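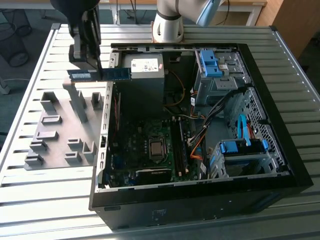 My neighbor Grigore Toma replaced his dishwasher in February. The old one had a bad door latch. He called the maker, who told him the latch was not sold separately and that he should consider "a fresh start." The fresh start cost him 1,704 dollars with installation and hauling. I have been in a sour mood about repair ever since.

Every company now says it loves repair. Trunel, which makes the vacuum in my closet, has a page about it with a drawing of a screwdriver and a leaf. I went looking for a filter cover and found one for $97, out of stock, with no date given for its return. I paid less than that for my first vacuum. If this is what loving repair looks like, I would like to see indifference.

The other side has its own fairy tale, and I don't buy that one either. In the fairy tale, everything made before some golden year could be fixed by anybody with a free afternoon. Inese Jankauskaitė, who writes the newsletter for our neighborhood association, likes to bring up the clock her family has kept going since 1840. Fine. It is a lovely clock. It has also been to a professional many times, and I suspect the bills would make interesting reading. Plenty of old things were junk, and we don't see them now because they went to the dump.
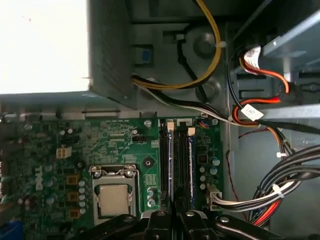

What I want is duller than either story. I want a thing to open without being broken, and I want the parts inside to be parts. The ordinary desktop computer got closer to this than most of what I own. Take the side off a Dell and there is the power supply in its gray metal box, with its yellow and black wires, and the brackets for the drives, each of them something a person can point to and name. I am not sentimental about it. Some of those machines use odd-shaped pieces that only the maker sells, and a name is no help if the part costs more than the computer. But at least you can have the argument. With Grigore's latch there was no argument to be had.

Lucero Nina, who disagrees with me about most things, thinks a repair law will settle all this. Maybe. I read the draft she sent me, and it requires parts to be available for 7 years "at a reasonable price." Reasonable to whom? The people who priced my filter cover would tell you with a straight face that they were being reasonable. I would sign the thing anyway. I would also like a number in it, printed on the box — what the five likeliest parts cost, before I buy. Until then I'll keep using the vacuum with tape on it.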